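# The Menu Reader

Elvia Montes had promised her uncle a machine that could turn the pages of a menu, and by July she had most of one.

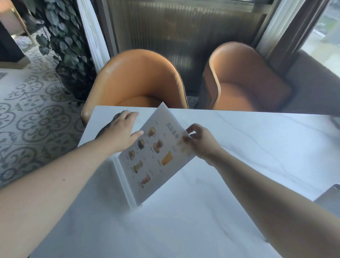
She worked on it in the shared workshop at Arnham, on the bench nearest the door. The wrist came from an old plotter. The fingers she had printed herself, and she was on her eleventh set. The first ones had been too smooth and the card slid straight out of them.

"Stiff card is harder than paper," she told Asif Bhutto, who had the next bench. "It springs back."

"Use a second hand, then. One to hold it flat, one to turn."

"That's twice the motors."

"It's 2 more servos and a bracket," he said. "I've got the bracket."

He did have it, in a biscuit tin under a coil of solder. It was too wide by the thickness of a washer. Elvia filed it down while he rewrote the part of the program that told the arm when to let go.

They tried it at almost nine that evening. The left hand came down on the cover and pressed. The right hand closed on the edge, lifted, and stopped halfway with the page standing up. Something clicked in the elbow.

"Is that the gear?" Asif asked.

"Cable." She reached in and found it caught behind the joint. She moved the clip down by 16 millimetres and tied it back with thread.

The second try went the same way, except that there was no click. The page stood up, the hand waited, and then it carried on across and laid the page down on the other side. It took a long time. Asif had stopped eating his sandwich.

Elvia wrote the settings in her notebook – grip 277, speed low – and switched everything off at the wall.

"Will you ring your uncle?"

"Tomorrow," she said. "I want to see if it can turn back."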